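Ex-employee kept the build server, says it was "decommissioned"
Board index > Small Shop IT > Legal and HR headaches
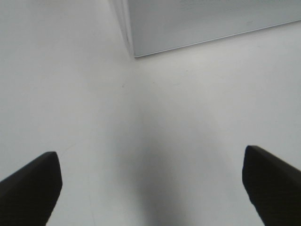 Posted by tallow_fern
Friday, February 16, 2024

Can a company demand a computer back after telling someone in an email that he could have it?

It depends on what the email said and who had the authority to send it. "Take whatever's in the closet" from a shift lead is a weaker gift than a signed disposal form from whoever owns the asset list.

That much I got out of our lawyer in a very expensive phone call. Now the messy part. We're a small outfit, 28 people, and we make scheduling software called Skudurness (I didn't name it). A developer left in November and took home a tower that had been running our nightly builds. He says his manager gave it to him. His manager says he was talking about a monitor. The email says "the old one under the desk." There were two old ones under the desk.

The drive has customer data on it. What would you do first?

---

mothball_9
Change every password and key that box ever touched. Then argue about who owns it. You've had since November and I have a bad feeling about your answer.

---

tallow_fern
We changed most of them.

---

mothball_9
Most. Lovely.

---

Grid Uncle
I'd offer him money. A used tower is worth 300 bucks on a good day and your lawyer burned through that saying hello. Buy it back, get a signed statement that he made no copies, go home.

---

pelican_sysop
Disagree with Grid Uncle. Paying him says it was his. If it ever comes up with a customer, you'll be explaining why you bought your own server. Send a polite letter asking for the return of company property, set a date, and don't threaten anything.

---

Grid Uncle
Or it says you're a grown-up who wanted the drive back. Judges have met people before.

---

pelican_sysop
Customers read contracts, though. Check yours for a breach notice clause. Ours with Zukero gave us five days from the time we knew, and "knew" was doing a lot of work in that sentence.

---

Arnaldo Azevedo
I was on the other side of this once. Left a place called Idico with a laptop everyone had agreed I could keep, except for the one guy who later turned out to be in charge of laptops. They sent a letter that used the word "conversion" 20 times. I had to look it up. I would have driven the thing over that afternoon if anyone had called me.

Has anyone called him?

---

tallow_fern
We emailed his work address.

---

mothball_9
The work address of the job he left.

---

tallow_fern
I see it now.

---

quillback
Was the disk encrypted? Everyone's off on property law and that matters more to your customers than who owns a dusty tower.

---

tallow_fern
The customer volume was. The boot drive wasn't. The key for the customer volume was in a text file on the boot drive.

---

quillback
Then no, it wasn't encrypted.

---

Grid Uncle
What was the machine called, out of curiosity? So I can picture it.

---

tallow_fern
Yurt. The other one under the desk was Yurt2, and it's older. Please don't ask.

Calling him after lunch. Lawyer says to stick to the return and keep notes.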